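How to Reheat Day-Old Pastry Without Ruining It

Filed under: Kitchen Basics

A croissant is at its best for one morning. After that it turns into a sort of upholstery, and most people respond by microwaving it, which gives you warm upholstery. The fix takes less time than making coffee and needs nothing you don't already own, assuming you own an oven of some kind.

What you need

Yesterday's pastry, plain or filled
A toaster oven or a regular oven
A small tray or a sheet of foil
A little water, if the pastry is very far gone
Patience, in a small dose

Step 1. Check what you've got

Squeeze it gently. If it gives and springs back, it's only stale on the surface and will recover nicely. If it feels like a bath sponge left on a windowsill, flick a few drops of water over the top with your fingers. A few drops. My neighbor Alper Dursun once held one under the tap and ate the result out of pride.

Step 2. Preheat, and mean it

Set the oven to 325 degrees and let it get there. Toaster ovens are optimistic about their own temperature. The one I had in my apartment in Ulley ran hot enough at 325 to brand cattle, so if yours scorches things, drop the dial a notch and write the real number on a piece of tape.
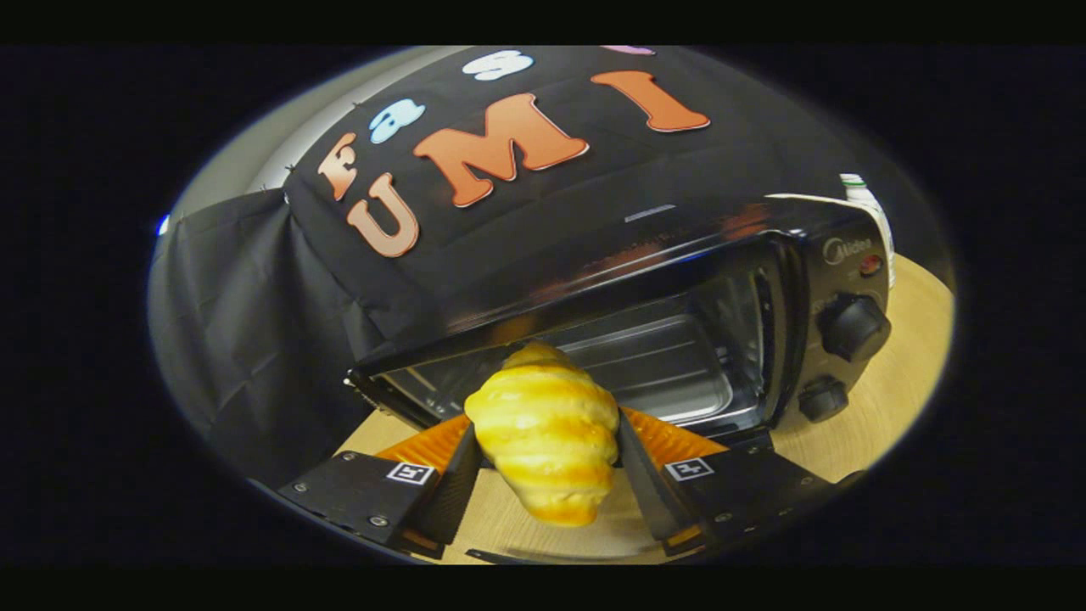
Step 3. Heat it low in the oven

Put the rack in the lower position, so the top of the pastry sits well away from the upper element. Those curled ridges brown first and burn first. Give a plain croissant five minutes. Almond or chocolate gets seven, with foil laid loosely on top – loosely, or you'll steam it and be back where you started.

Step 4. Leave it alone

Take it out and let it sit on a rack for 2 minutes. The crust crisps up as it cools. You will not want to wait. Chocolate filling straight from the oven is a good argument for waiting.

From the freezer

Wrap pastries one at a time the day you buy them and freeze them in a bag with the air pressed out. They keep for a month. Heat from frozen at 300 for twelve minutes, then rest as in Step 4.

What doesn't work

The slotted toaster. Flakes fall in, flakes catch fire.
The paper bag in the oven. See above, but larger.
A skillet with butter is fine, but now you've made a different breakfast.

Comments (2)

Dwynwen Morris: Does this work for Danish with icing?

Reply from author: Yes, if you enjoy cleaning trays. Scrape the icing off first and put new on after.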